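Tyson Perron
So, weil letzte Woche so viele gefragt haben, was ich bei Wuvico eigentlich den ganzen Tag mache: Ich bringe einem Roboterarm bei, Kleinteile aus einem Tray zu nehmen. Und zwar ohne eine Zeile Bewegungscode, ich mach's ihm einfach vor. Kleiner Thread, wird etwas länger, holt euch Kaffee ☕

Tyson Perron
Es gibt bei uns zwei Wege. Weg eins: Arm in den Freilauf schalten, anfassen, hinführen, Greifer zu, wegführen. Fühlt sich an wie Tanzen mit jemandem, der sehr schwer ist und keine Lust hat. Weg zwei: fernsteuern, also ich bewege einen Controller und der Arm macht's nach.

Tyson Perron
Ich war lange Team Anfassen. Man spürt halt sofort, wenn's irgendwo klemmt! Aber nach einem Vormittag merkt man die Schultern, und die eigene Hand ist ständig vor der Kamera. Das Netz lernt dann womöglich, dass zum Greifen immer ein Unterarm im karierten Hemd gehört. (Ja, ist mir passiert. Ja, es war das Hemd.)

Tyson Perron
Deshalb seit März fast alles per Fernsteuerung, und zwar erst mal in der Simulation. Die Zelle ist dort nachgebaut: Tisch, Arm, Greifer, Tray mit den grün-schwarzen Teilchen, sogar die gelben Streifen auf dem Boden. Ich sitze mit dem Controller davor und fahre den Arm durch die virtuelle Zelle.

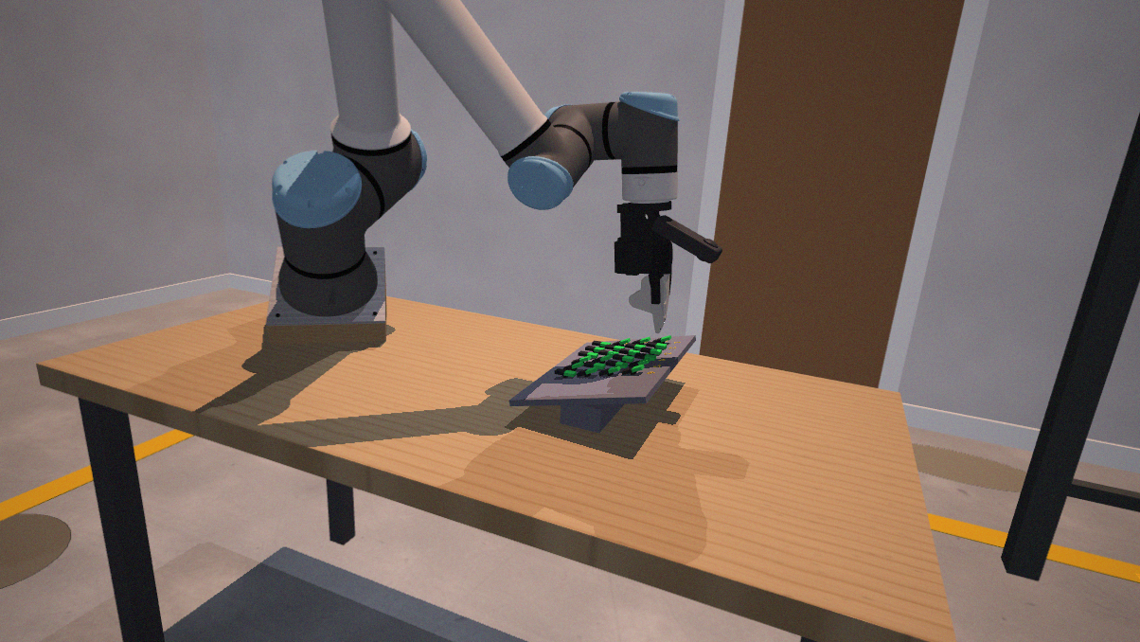

Tyson Perron
Was ich total unterschätzt habe, ist die Tiefe. Am echten Tisch bewegt man einfach kurz den Kopf und weiß, wie weit es noch ist. Am Monitor fehlt das komplett. Ich hab mir angewöhnt, auf den Schatten vom Greifer zu schielen, und wenn ich unsicher bin, dreh ich die Ansicht einmal zur Seite. Kostet Zeit, aber weniger als ein umgepflügtes Tray.

Tyson Perron
Zum Umpflügen übrigens: In der Simulation drückt man Reset und alles liegt wieder da. Herrlich. In echt kriecht man unterm Tisch rum und sammelt ein. Wer das einmal an einem Sonntag gemacht hat, mit Taschenlampe, liebt die Reset-Taste sehr.

Tyson Perron
Zahlen, weil die immer kommen: Für den ersten brauchbaren Stand hatte ich rund 400 Vorführungen. Am Anfang hab ich 25 Sekunden pro Griff gebraucht, das ging später deutlich flotter. Schneller ist aber nicht automatisch besser! Wenn ich hetze, zappelt der Controller, und das Zappeln lernt er brav mit.

Tyson Perron
Überhaupt, was er alles mitlernt. Ich mache vor dem Zugreifen immer eine winzige Pause, so ein kurzes Luftholen. Völlig unbewusst. Der Arm macht die jetzt auch. Rocha aus meinem Team hat's zuerst gesehen und lacht seitdem jedes Mal, wenn er oben kurz stehen bleibt und quasi nachdenkt 😅

Tyson Perron
Tipps, falls ihr selbst sowas anfangt: Fehlgriffe nicht alle wegwerfen. Wenn ich danebengreife und sauber korrigiere, bleibt die Aufnahme drin, sonst weiß er später nicht, wie man aus so einer Lage wieder rauskommt. Startposition jedes Mal ein bisschen ändern. Und nach 2 Stunden aufhören, danach sind meine Aufnahmen Murks, das sieht man richtig an den Bahnen.

Tyson Perron
@willden_baut fragt, ob man das nicht einfach klassisch programmieren kann. Klar, wenn jedes Teil exakt in seinem Nest liegt, würde ich das sofort so machen. Bei uns liegen die Trays aber mal so, mal so, und die Teile liegen dicht an dicht. Da hab ich lieber viele Vorführungen als viele Sonderfälle.

Tyson Perron
Nächster Schritt: dieselbe Aufgabe an der echten Zelle drüben in Cledbridge. Dafür nehme ich nochmal ein paar Vorführungen direkt am Arm auf, diesmal im einfarbigen Pulli. Mich interessiert vor allem, ob er beim Zugreifen genauso sanft bleibt, Reibung ist in der Simulation ja immer so eine Sache. Ich häng das Ergebnis hier dran, sobald ich was habe!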